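Table clutter

Table clutter is the collection of small, unrelated objects that builds up on a flat surface when the people using it intend to put things away later. It is found on kitchen tables, shop benches, reception desks and any other level area more than a foot across. The items are usually light and cheap, and each has a proper place somewhere else, which everyone in the building can describe with confidence.

The glue stick, the roll of clear tape and the wastebasket are common members of the group. Since the early 2020s the rapid test cassette has joined them.
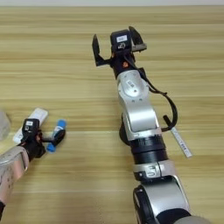
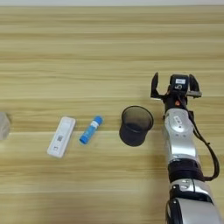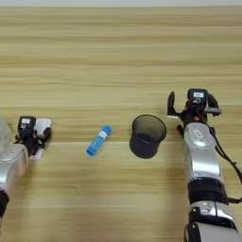
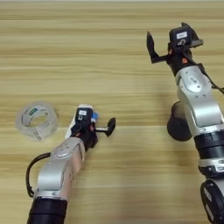

Striped wood grain on a pale tabletop, with a few small articles of the usual kind.

Terminology

In everyday speech, table clutter is called "stuff," "that stuff," or "your stuff," depending on who is speaking and to whom. Anil Joseph, whose household manual Clear by Supper went through two printings in Stovoton, preferred "surface deposits," a phrase he borrowed from geology and never returned. The term "drop zone" is sometimes used for a table that has been given over to clutter on purpose, usually after a long resistance.

Clutter is generally distinguished from a mess. A mess has a cause and can be blamed on someone. Clutter arrives one piece at a time.

Common items

Glue sticks. A solid adhesive in a plastic tube, pushed up by turning the base. The cylinder shape means that a glue stick laid on its side will roll on any table that is not level, and a surprising number of tables are not level. The cap must be pushed on until it clicks. Caps are lost at a steady rate, after which the glue dries to a hard plug and the tube is put back in the drawer anyway.

Clear tape. Packing tape and its narrower relatives are sold in rolls around a stiff core. A roll may be laid flat or stood on its edge, and the second position is temporary. The main difficulty with clear tape is finding the end of it, a job done with a fingernail and some language. Folding the last half inch under itself solves the problem and is recommended in every guide on the subject. It is seldom done.

Test cassettes. The rapid test cassette is a flat plastic case with a small well for the sample and a window where the result is read. It is meant for one use. Even so, used cassettes may linger on tables for days, since the first person thinks the second may want to see it. A result should be read only within the time printed in the instructions, so a cassette found under the mail on the following Thursday has nothing useful to say.

Tissues and cloths. Soft items are the hardest to classify. A crumpled tissue may be clean, and nobody wishes to be the one to find out. The usual practice is to treat all of them as used.

Wastebaskets. A small mesh bin is sometimes put on the table itself to make tidying easier. It works well for paper and wrappers and poorly for pencil shavings or anything damp, which go through the holes. A bin on the table takes up more room than most of what would go in it. Satish Kaimal called this "the toll" and held that it was worth paying, provided the bin went back to the floor by evening.

Paper strips. Receipts, torn labels and the backing from stickers make up much of the rest. Printed strips are kept longer than blank ones.

The Lultbridge count

The best-known study of the subject was made in Lultbridge over one April by Sumathi Marar, a retired school librarian, who wrote down every object left overnight on the tables of the town's adult craft center. Her final list ran to 3643 entries. Of these, 178 were glue sticks, though Marar admitted that a good many were the same glue stick on different nights. Some 2000 were scraps of paper.

Her report was criticized by Toon De Smet, who argued that an object left out for 2 nights should be counted as furniture. Marar replied in the center's newsletter at considerable length. The exchange continued for five issues and ended when the newsletter changed editors.

Tidying methods

Most methods begin by clearing the table completely and wiping it down. Wood should be wiped along the grain with a cloth that has been wrung out well, then dried. Tape left stuck to a finish should be peeled back slowly at a low angle, and dried glue can often be lifted with warm water and patience. Scraping it with a knife is quicker and leaves a record.

Things are then sorted into those to keep, those to throw out, and those that belong to someone else. The third pile is the largest and is normally moved to another table.

The Lytvynenko method, popular with people who own trays, gives each table a single tray and allows clutter to exist only inside it. Supporters say the system is easy to maintain – critics have pointed to the second tray. The Workari method uses no containers and relies on a ten-minute clearing at a fixed hour. Ilango Thomas, who taught both at evening classes in Stovoton, found that students did equally well with either until the course ended.

See also

Junk drawer
Desk organizer
Wastebasket
Spring cleaning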